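Lullau G2 Finger Set, Revision C
Replacement fingers for parallel grippers. Sold in pairs.
In stock. Ships in 3 days.

If you own Revision B, please stop using it near anything you like. The clamp screw on the left finger could back out under repeated short moves, and the finger would then droop a few degrees without the controller noticing. The gripper still reported a good grip. It was lying.

We had 17 reports before we pulled the part. Most were dropped memory modules. One customer lost a CPU socket, pins and all, and sent us a very polite email with a very large photo attached. Rizwan Howlader, who designed the clamp, has the photo over his desk.

What changed in Revision C: two screws per finger instead of one, a locking washer under each, and a flat on the shaft so the finger has nowhere to rotate to. The controller now checks finger position at both ends of travel and stops the arm if the numbers disagree. It will also stop the arm if you forget to recalibrate after fitting. Gaurav Jaiswal in support would like you to read that sentence again before calling him. 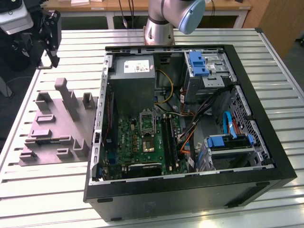
PC teardown cell: open tower on the slatted table, fixture tray at left.

Fitting takes 14 minutes with the hex key supplied. Power down the arm first. Holding the stop button with your elbow does not count as powering down.

Compatibility: Lullau G2 and G2 Long. Does not fit the Dallinero wrist adapter, whatever the forum says.

Revision B owners: exchange is free until the end of August. Send back both fingers, including the one that behaved itself.

Warranty: 2 years, sockets not included.

Page updated May 2026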